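Why I Stopped Booking the Full-Day Tour

When my wife and I travel, we used to buy the full-day tour without thinking. It was in the hotel lobby, on a printed sheet, and it promised everything: the waterfall, the old town, the viewpoint, the lake, lunch included. We paid, we went to bed early, and at five in the morning a minibus was waiting. I did this for many years and I want to explain why I do not do it anymore.

My opinion is simple. A tour with 5 stops is mostly a tour of the road. Last March we stayed in Bukolow, a small town on the river, and we took the tour that goes up to the Okoro falls. The drive to the falls takes 3 hours. At the falls we had forty minutes, and from these forty minutes you must take away the time for the ticket, the toilet and the stairs down. I remember the stairs very well. The water I remember less. When I finally sat down on a stone and began to enjoy the noise and the cool air, the guide was already calling us back.

I do not blame the guide. He had a program, and the program was sold to us as a gift: more places for the same money. Tourists ask for this. I asked for this myself. If one company offers 4 places and another offers 5, most people will choose the second one, and they will feel clever about it. Then the first company adds a souvenir market to its list and everybody is equal again, only more tired.

Some friends tell me that I am being unfair. They say that a person who has one week of vacation in the whole year cannot sit on a stone all day, and that a quick look is better than no look. I understand this argument and I respect it. Not everyone can come back. For older travelers also, the minibus is comfortable, somebody else drives, and there is no need to study the bus timetable in a foreign alphabet. My own mother loves such tours and I would never tell her to stop.

But I think we should at least be honest about what we buy. A good agency could write on the sheet how many minutes you will spend at each place and how many hours in the vehicle. I have seen this only one time, at a little office in Tridel, where the whole day was written like a train schedule.

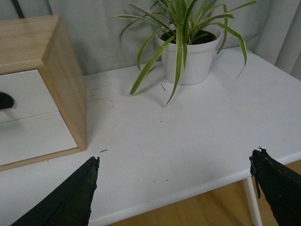
I read it, I added up the hours in the car, and I chose the half-day trip with a single stop. It was the village of Rarker, which has a stone bridge, a bakery and a path along the water. We walked the path two times, once in each direction. We ate lunch late. In the evening I could tell you the color of the doors on the main street, and I still can.

The half-day trip cost less, too, but this was not my reason. I would pay the same price for it. What I would like is that the agencies offer more trips of this kind, and that they do not put them at the bottom of the list, below the big one with the star next to it. At the moment you must ask for them, and many people are too shy to ask in a language which is not theirs. I was also shy, for a long time.

Related articles
Traveling by local bus when you cannot read the signs
Rarker in winter: what stays open
How much should you tip a driver?
Day bags, big and small
Letters from readers: the best lunch on the road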